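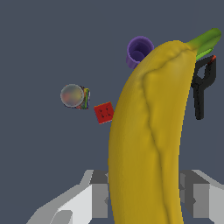

Search this site Enter keywords Go

Speaker notes: Your first semester of nursing school away from home
Clulbridge Student Welcome, 22/01/2024

(Wait for the back rows to settle. Say hello, say thank you for coming out in this weather!)

I want to start with the letter. You all got one, the big envelope from Clulbridge with the packing list inside, and if you're anything like me you read it standing up in the kitchen and then read it again to whoever was home. Mine said to bring two sets of scrubs and a watch with a second hand. I brought the scrubs. I bought the watch in Bilville on my third day, for 18 dollars, and it's still ticking (hold up wrist).

Next, housing. Most of you are in Berar Hall, and I lived there too, up on the top floor, where the heat comes on when it feels like it. Bring a real blanket. The laundry room takes quarters only, and the shuttle to the hospital leaves from the side door, so please don't stand out front in January like I did, waving at it as it went by.

(Pause here, they usually laugh.)

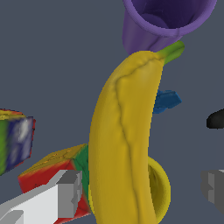

Now, anatomy. I know it's the one you're all worried about, and I was too. There were up to 200 new terms a week, and on my first quiz I got a 77, which I cried over in the stairwell and then called my mother about. What helped me was going over to the Breathnach Library right after lecture, while the words were still in my head, and saying them out loud with a couple of people from my row. The study rooms downstairs can be booked for 2 hours at a time.

Last part, and take this slowly. You're going to miss home, maybe in the first week, maybe a good while later when you thought you were past it. Call them. Go to supper even when you'd sooner stay in your room, and sit down with somebody you don't know yet.

(Questions. Remind them the campus tour meets by the Berar side door.)

Related items
Packing for Berar Hall
Shuttle times, Bilville and hospital
Booking a study room at Breathnach

Contact Student Welcome | Copyright Clulbridge | Back to top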